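Score the Whole Counter

For most of this year I have been reading papers and watching rollouts on one narrow question: how should we score a robot that does kitchen chores? My view is that the field is still scoring the wrong thing, and that a small method from the Woltix project is a better place to start. I worked on a piece of it, so take my opinion with that in mind.

The usual way is simple. You pick a task, say "put the bread in the toaster." You run the policy 20 times. A person watches each run and marks it a success or a failure. At the end you report a percentage, and that percentage goes in the table.

The problem is what that number hides. A run where the arm goes straight to the slot counts the same as a run where the arm knocks the toaster sideways, pushes the cutting board into the wall, and gets the bread in on the fourth try. Both are a one. Anyone who has a kitchen knows these are two different results. 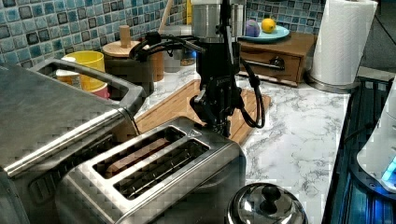
The gripper over the far end of the cutting board, with the toaster in the foreground.

Woltix scoring keeps the success mark but adds a second number, which we call the disturbance score. Before a run starts, the system records where every object on the counter is. When the run ends it does so again. Anything that moved and was not part of the task adds to the score, with heavier things and breakable things counting for more. Low is good. A run that finishes the task and leaves the rest alone gets close to zero.

That is the whole method. It is not clever, and I think this is part of why it has been hard to get people interested in it. Reviewers asked us where the learning was. There isn't any. It is a ruler.

The useful part came when we went back and used it on old data. We took 200 runs from the Graltusico policy, which had been reported as the stronger of our two, and 200 from Balteck, the weaker one. On plain success Graltusico was ahead by 11 points. On disturbance it was clearly worse. It had learned to be pushy. It reached the target more often partly by going through whatever stood next to it. Balteck failed more, but when it failed it mostly stopped in open air and left the counter as it was.

Which one would you want in your house? I would take Balteck, and I would do so without thinking very long.
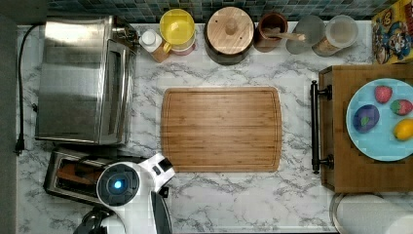

There are fair objections to this. One is that the weights are a matter of taste. Someone has to decide that a glass jar counts for more than a piece of toy food, and two labs could decide differently. I accept that. But a success mark is also a matter of taste. I have seen two people disagree on whether a slice leaning on the edge of a slot is "in." We live with that because the disagreement is hidden inside a single digit. With disturbance weights, at least the list is written down and other people can change it and run the numbers again.

A second objection is cost. Tracking every object takes more cameras and more setup time - and for a small lab, time is the thing that runs out. This one is harder to answer. The Nisbet tracker we use does well with boxes and cans and badly with shiny metal, and kitchens are full of shiny metal. Toasters and pot lids gave us the most trouble. We had to fix a good number of those positions by hand, and I would not want to do it again for over 3000 runs. Until the tracking gets better, I would be happy if people scored even a small sample this way.

The third objection is that we should walk before we run, and that it is too early to care about neatness when the arm still misses the slot. I hear this one the most and I agree with it the least. Policies learn what we pick them for. If we choose between checkpoints on success alone, we are choosing the pushy ones, month after month, and then we will have to train it back out.

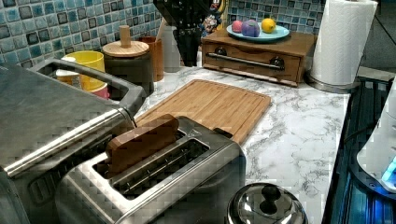
A wooden slice standing in the rear slot of the toaster.

The toaster task is a good one to start with if you want to try this. The slot is narrow and there are plenty of neighbors to bump into. Use a crowded counter, too. A lot of published setups have one object on a bare table, and on a bare table the disturbance score tells you nothing.

What I would like from the next round of papers is modest: the success rate, a second column next to it, and the list of weights in the appendix. If the second column looks bad, print it anyway. Ours did.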